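Line Drying Indoors Through a Damp Winter

March 2022
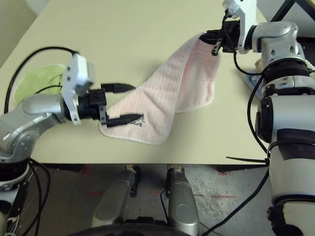

I stopped using the tumble dryer in December. The bearing had started to grind, the replacement part was on back order, and I wanted to know how far I could get with a rack, a fan and a dehumidifier before paying for the repair. The apartment is on the ground floor of an old brick building in Prestasden. It faces north, and the relative humidity inside sits in the sixties most of the winter if I leave it alone.

The test room is the small bedroom. Door closed, window closed, radiator on its lowest setting. The dehumidifier is a used Tollmont compressor unit. The rack is the ordinary folding kind with plastic feet, one of which I have replaced with a wine cork.

Method. I weighed each load dry, then again out of the washer, then every hour on a luggage scale hung from the door frame. I called a load dry when its weight had returned to the dry figure and stayed there for 2 hours. Most people go by touch. Touch is a poor guide in a cold room, where dry cotton feels damp, and I wasted most of the first week finding this out.

Spin speed matters more than anything I did afterward. My washer defaults to 700 rpm on the mixed cycle, a setting I had never looked at. At that speed a load of towels came out holding most of its own weight in water. Adding a second spin took a few minutes and removed more water than the first three hours on the rack.

Second is air movement. A small desk fan aimed along the rails, so the air runs between the items, cut the time for towels from 23 hours to 16 with the dehumidifier running in both cases. Aiming it at the face of the rack did less. The front row dried and the back row didn't.

Spacing comes third. Terry cloth folded over a single rail dries slowly along the fold, where the two layers touch. I now hang towels across two rails with a gap between. This halves the capacity of the rack, so towels get their own day.

The dehumidifier has its limits. Compressor units lose output as the room cools, and mine ices up if I turn the radiator off entirely. Cristóvão Marinho, who writes the Aguiar notes on old houses, suggested a desiccant model for this reason. I have not tried one. They draw more power, and in a heated room I doubt I would get the difference back.

As for stiffness, air-dried towels are stiffer. Shaking them hard before hanging helps a little. Using less detergent helps more. I had been filling the cap to the line, and half of that cleans just as well in our water.

The dryer bearing arrived last week. It is still in its box on the Gallon shelving in the hall, and I will fit it when I next have a free afternoon.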